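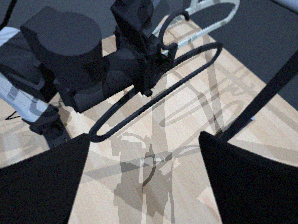
The two-arm bench in simulation, seen from the hand of one arm with the other reaching in over the wooden tabletop.

About us

Berville Robot Workshop is a shared workshop for people who build robots in their spare time. We rent the ground floor of the old Arabzadeh printing works on Gerurard Road, and we have 161 members. Most of them have day jobs that have nothing to do with robots. We have a nurse, two bus drivers, several teachers and a good number of retired fitters, along with students who come over from the college after lectures.

We opened on Feb 11, 2021. For the first few months only a handful of people could be in the building together, so a lot of the early work was done at home on kitchen tables and posted back and forth in shoeboxes. Some of it still is. Members can borrow most hand tools, the small power supplies and any of the motor test boards for up to three weeks.

What we are building

The main project at the moment is the Bretier bench, a pair of robot arms that share a table and work on the same job. It started as one arm on a borrowed desk. The second arm came later, when a few members wanted to try tasks that need two hands, such as holding a part still while something is fitted to it, or passing a part from one side to the other.

We do a lot of the planning in simulation. A simulated arm can be driven into the table as often as you like, and a broken finger costs nothing. The model has both arms, their grippers, the cables that matter and a wooden top. It also has lights that throw shadows, which slow the older computers down badly but are worth keeping on if you are working with the hand view. Under two arms the tabletop gets very dark in places, and anything thin and black is hard to pick out. Members who had only tested with shadows off had to go back and do a fair amount of their work again.

The hand view is the one most people want to use and the one that takes longest to get used to. You see your own two fingers large in the corners and whatever is between and beyond them. Judging how far away the other arm is takes practice. We ask new members to spend their first few sessions with the room view open on a second screen.

The real bench is made from parts that can be bought, cut or printed without special equipment. The joints are bought in. Brackets and finger blanks are printed here. A finger takes most of an evening to print and we get through a lot of them, so there is a box of spares under the slicing computer. Please print one if you take the last one.

So far the running total for the bench is £2,000, paid for out of subscriptions and a sale of surplus stock we held in July. The second arm was cheaper than the first as we had already made the expensive mistakes, chiefly ordering the wrong motors and then ordering the wrong connectors for the right ones.

What still needs doing

The arms can pick up a part, hand it over and put it down. They are slow. Each move is checked against the simulation before it runs, and the check sometimes takes longer than the move. There is a group working on this and it could do with another person who is comfortable reading other people's code.

Cable routing is the other long job. The cable to the gripper has roughly 300 mm of slack in it, and in some positions all of that hangs where the other arm wants to go. We have tried clips, sleeves and a spring, and each works in some positions. The notes are in the blue folder and on the shared drive — the shared drive is more up to date.

We would also like a proper guard along the front edge of the bench. At present there is a line of tape on the floor and a rule that you stay behind it while the arms are powered.

Home builds

You do not have to work on the bench to be a member. About half of our members are building something of their own, and many only come in for the lathe, the printers or some advice. Current home builds include a curtain opener, a machine that sorts buttons, a single small arm for a wheelchair tray and a lawn rover that has been nearly finished for two years. If you bring your project in, label it and take it home again. We have shelf space for one crate per member.

The simulation files for the bench are free for any member to copy. Several people have swapped out the arms for their own designs and kept the table and the lighting, and this works well enough. If you change something in the shared model itself, write down what you changed and why.

Using the workshop

The workshop is open on four evenings a week and on the first weekend of the month. Opening times are posted on the door and on the calendar page. You will need a short induction before you use the lathe, the saw or the bench. The bench induction covers the stop buttons, the tape line and how to power up one arm at a time. It takes an hour, a bit longer if people ask questions.

Children are welcome with an adult but cannot work at the bench while it is live. The building is step-free from the yard entrance. The front entrance has two steps and a heavy door.

Tea and coffee are free. The fridge is for food only — glue and filament have their own cupboard.

Money

We are a members' club and nobody is paid. A full year's membership is £330, which covers use of all the machines and a fair amount of printing. There is a lower rate for students and for people out of work, and you can pay monthly. Large prints are charged by weight. We accept gifts of tools if they are in working order, but we have no room for any more desktop computers or office chairs.

Visiting

Come in on any open evening and ask to be shown round. There is no need to book unless you are bringing a group. Parking on Gerurard Road is limited after six, and the yard is kept clear for deliveries, so most people use the car park behind the Berville library and walk across. Ring the lower bell. The upper one belongs to the dance school.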